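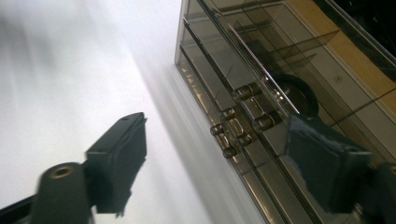

Najwa Jaber wrote in to ask whether we throw away a recording when the person doing it fumbles, and if we do, where the line is. She runs into it every week, apparently, and her team argue about it.

We argued about it too. For most of June our only rule was "delete bad ones", and everyone had their own idea of bad. I went back through one batch at Brosgate and found 419 deleted out of 2,486, with no note against any of them. Some had been dropped for a missed grab that was put right a second later. I would have kept those.

So Raghda Daher and I sat down and wrote some rules. They fit on one side of paper and they are taped up by the door. I'll put the main ones here with what I think of them now.

Keep a fumble if the person recovers without help. If a second pair of hands comes in, mark it and start again.

Never delete on the day. Mark it, write a word or two saying why, and let somebody else look at it the next morning. This one was mine and it was unpopular, but the arguments mostly stopped once there was a note to read.

Check the finger pads before each session and again at the halfway point. Look at the edges as well as the faces. Write down what you see, even if it's "same as yesterday". We don't have a fixed number of hours for changing them. I tried to set one and couldn't defend it, so the rule says to change both together when either one slips twice on the same object.

Clear plastic and anything shiny gets its own label. Drawers with small see-through knobs are the usual trouble, as you get the knob, its reflection and sometimes the reflection of the pad as well. Anyone sorting the recordings later needs to be able to find these or leave them out in one go. We had them under "furniture" at first, which was useless.

Approach slowly for the last 15 centimetres. Blur on the way in is fine. Blur while the fingers are closing means doing it again.

No more than 2 people at the table. Raghda wanted one. We tried one and whoever it was forgot to write things down.

The Cikudum people work to a stricter sheet than ours and do the whole lot over if the table gets knocked. I've read it and borrowed the part about labels. The rest wouldn't suit us, we share the room with Nassar and the table gets knocked all the time.

Najwa, I hope that covers it. The bit I still haven't sorted is what to do when two checkers disagree about a recovery. At the moment it stays in with both notes attached, and I go through the pile on a Thursday.

Last updated 20th October

15 shares · 2 comments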